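Packing and Sorting Assistant, Small Goods (part-time, fixed term)
Solley Returns, Breditz site

Reference: 829
Reports to: Zoriana Polishchuk, packing room lead
Contract: July to the end of the season, with possible extension
Hours: 19 per week, mornings, start 7:30 a.m.

About the work

Solley handles returned small goods for online shops. Items arrive at Breditz in mixed totes, are checked at a table, sorted by type and condition, and packed again for resale or sent to the recycling cage. The goods are mostly plush toys, sunglasses, phone covers, hair accessories, keyrings and small kitchen items. Nothing on this line weighs more than a few pounds.

We are hiring for the table line. Each assistant works at one table with one tote and a set of open cartons. The season's intake is planned at 1,442 totes, and the room holds 640 at a time.

Main duties

Take items out of the tote one at a time and check them against the sheet.
Look over plush toys for open seams, loose stitching, stains and missing parts.
Check sunglasses for scratched lenses and bent arms. Fold the arms before packing.
Place each item in the correct carton and record the carton number.
Flatten cartons that cannot be used again and stack them by the door.
Keep the table clear of tape ends, tags and packing scraps.
Report any item that does not match the sheet. Do not guess the item type.

Cartons and packing material

Most of our cartons are reused. A carton with worn rims is accepted if the base is sound and the corners hold. A crease across the base is acceptable; a split is not. Old printing on the outside does not matter, including printing in other languages, but any old address label must be removed or fully covered. Long shallow cartons are used for flat or light goods, and deeper cartons for plush.

Plush toys are packed face up in a single layer, with ears and limbs tucked in. Do not press them down to make the lid close. Sunglasses go in a sleeve first. Sunglasses and plush are never packed in the same carton, even when they come out of the same tote.

What we need from you

You can stand at a table for up to two hours between breaks.
You can read a printed item sheet in English and write clearly.
You can tell similar colors apart under indoor light (teal and green, for example, are separate codes on our sheets).
You handle small items with care and at a steady pace.
You are at least 18 years old.

Experience in a warehouse, shop stockroom or mail room is useful but not required. Training takes three mornings and is paid at the full rate.

What we offer

Hourly pay on the Solley grade 2 scale, paid every two weeks
Paid breaks
Gloves, apron and cutter supplied
Free parking behind the Makine building
Paid leave in proportion to hours worked

Work sample

Applicants who pass the first check are invited to a work sample at a light wood-grain table. It lasts 40 minutes. You receive a tote of mixed goods, an item sheet and three open cartons, and you sort, check and pack as described above. The goods are of the same kind as on the line: a plush pig with a teal body, black sunglasses, a shallow cardboard box marked "AIR CUSHION" and similar.
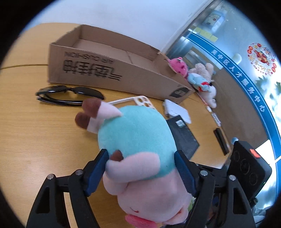 How the sample is scored

Correct carton for each item: 50 points
Condition recorded correctly: 30 points
State of the table at the end: 20 points

Speed is noted but not scored. The pass mark is 70. Results are sent by email within one week, and applicants who do not pass may apply again next season.

How to apply

Send a short letter and a list of past jobs to Vasylyna Bondarchuk, Staffing, Solley Returns, Vakulenko House, Breditz. Applications can also be handed in at the front desk between 8 a.m. and 4 p.m. Put reference 829 on the first page. State which mornings you cannot work, and whether you need any change to table height or seating for the work sample.

References are requested only after the work sample. Please do not send original certificates.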